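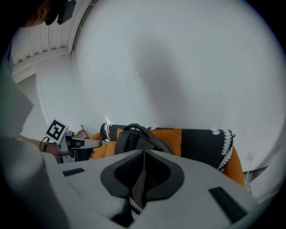
Moving your sourdough starter to a new home

Many members wrote to me after the July meeting with the same question. They are changing apartment, some of them even changing country, and they want to know if the starter will survive the trip. I moved mine three times in my life, so the editor asked me to put my experience on paper.

First, please do not feed the starter on the morning of the move. I did this the first time, when we left Hondarano, because I thought that a long journey needs a good breakfast. After two hours in the car the lid opened by itself and the dough went into a box with winter shoes. Now I feed it the evening before, with much less water than usual, so that it becomes a stiff ball. A stiff starter works slowly and can wait longer. I use 50 grams of starter, the same weight of water and double the weight of flour. Then it goes in a jar that is at least three times too big, and the lid is only laid on, not screwed.

Second, make a dry copy. This is the advice I would give even to a person who never plans to move. Spread a thin layer of active starter on baking paper and leave it on top of a cupboard until it breaks like old paint. In summer this takes one day, in a damp kitchen it can be three. Break it into small pieces and keep it in an envelope with the name of the flour written on it. My envelope from Clandthorpe was already two years old when I used it, and after 5 days of feeding it raised a loaf.

Roald Strand, who many of you know from the rye evenings, does it another way. He rubs the starter with flour between his hands until he has dry crumbs, and he keeps them in the freezer. He wrote to me that his grandmother in the north did the same in a cloth bag, without any freezer. I have tried his method only once and my crumbs smelled a little of cheese, but the bread was good, so perhaps it was my flour.

The new kitchen is the part that people forget. Your starter was used to one window, one tap and one shelf. Give it a week before you bake something for guests. In our present flat the water has more chlorine, and for some days I saw almost no bubbles. I left the water in an open jug overnight and this helped – or the starter simply needed time, I cannot say which. Find also the warm place of the new kitchen. I put a glass of water with a thermometer in different corners and looked at it in the morning and again at 5 in the afternoon. The best corner was beside the boiler, where I would never have looked.

If you go by plane, the stiff ball counts as a paste at some airports, so the jar should be in the checked luggage, inside two bags. The dry pieces are easier, but read the rules of the country where you arrive before you pack any flour product. For distances over 1,000 kilometers I would take only the dry copy and leave the wet one with a neighbor.

Members who have no dry copy and would like one can bring a clean envelope to the next meeting. I will have wheat and rye. Please write on the envelope which one you want, last time we mixed them.

Otakar Šimek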